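Robots at Work: Course Handout 4
Notes from our visit to the Peverow open day

Home Handouts Reading Lab times Contact

I'm still buzzing from this one! For those who missed it, Peverow opened its teaching lab for the afternoon and let us stand right next to the tables while people worked. Canan Ağca gave the opening talk and Cengiz Tokgöz ran the hands-on part. Please read these notes before the seminar, as the second worksheet builds on them.

1. What we went to see

The project is called Seltulero. The idea is lovely and simple: a person holds the gripper by hand, does an ordinary job with it, and the camera on the tool records what the fingers meet. Those recordings are then used to teach a robot arm. They began in January and have 2,810 recordings so far, mostly with office things: binders, staplers and the like.

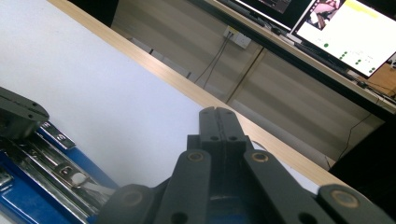

Canan's main point was that office things are harder than they look. A mug is one solid lump, but a binder has a cover that bends and metal parts that move on their own, and anything shiny throws light back at the camera. She had us guess which objects on her list gave the most trouble, and most of us got it wrong (I said scissors; it was sticky notes).

2. The hands-on part

We each had up to 20 minutes with a gripper. It feels very odd at first! You squeeze, the links swing, the two fingers come together, and you suddenly notice how much your own thumb normally does for you. Cengiz gave us these tips, which I've copied from my notebook:

- Come in slowly and keep the fingertips in view the whole time.
- Pick your spot before you close the fingers.
- With hinged things, think about which half will move and which half needs to stay put.
- Remember that the tool hides part of whatever you are reaching for, so look at the object from more than one side first. 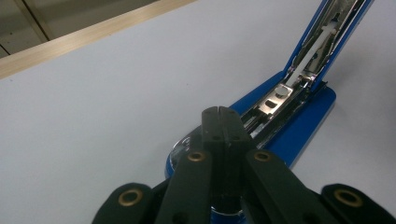

3. Questions for the seminar

a) Name a hinged object at home and say where you would grip it, and why there.
b) What can a person feel through the handle that a camera can't record?
c) Canan would sooner have 300 careful recordings than a huge pile of rushed ones. Do you agree?

Bring your sketches from the day if you made any. Mine are terrible and I'll be showing them anyway.

Last updated: 30 March 2019
Contact the course office | Back to top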